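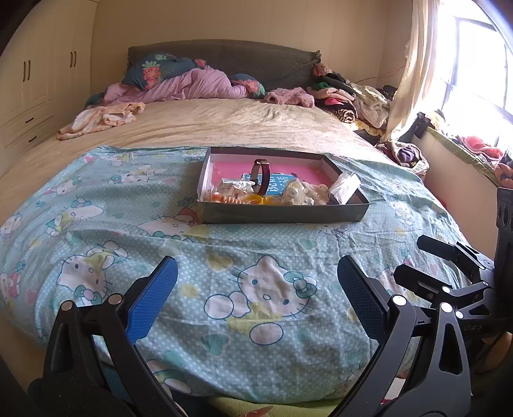
The bed, with the clothes that were going to be put away. Dark teal pillow still at its post.

The Big Sort-Out: a gallery

Posted Dec 27, 2020

Every winter I decide that the bedroom will be dealt with in one afternoon. Every winter I put everything on the bed, so that I can't go to sleep until it's done, and every winter I find out how well I sleep on the sofa. The gallery has only got as far as the bed. More will be added as and when I can reach it.

A few notes on the contents, for those who asked.

The pile by the headboard
Dusty pink on top, dark green under that, something very bright pink in the middle and a black-and-tan striped thing rolled up near the bottom. I rolled it after reading a Kabbaj leaflet which promised that rolling saves 30 per cent of your drawer space. One item in, I lost interest. The cream one down the side was folded at one point and I would like that on record.

The Hello Kitty cloth
Light aqua, with hearts, bows and cats, and not up for discussion. It has survived two house moves and a very thorough clear-out in May, and it will survive this one. It wants ironing. So do I.

The lilac-pink blanket
Officially belongs on the sofa. Came in for a wash and has settled at the pillow end like a visiting aunt. The fuzzy pink garment beside it is for wearing indoors with the curtains shut.

The orange-and-white cloth
Bought at the Kukov market for a table I no longer own. Keep, obviously.

The bundle at the edge
Lights and darks together, with a dark purple cloth in the middle. I know about lights and darks. I have been told.

The wardrobe
Cream-white, four long handles on the doors and two short ones on the drawers. It's a Rullerix, and it took me longer to put together than I spent at college. The shop said it would hold 100 garments. The shop hasn't met my jumpers.

The window ledge
Lined in green, and meant for a plant. Currently holding a folded pink garment, so at least one thing in the room got folded and stayed that way.

Still to come: the drawers, the top of the wardrobe, and the Cevomel storage bags, which are in the hall with the receipt tucked inside in case I lose my nerve.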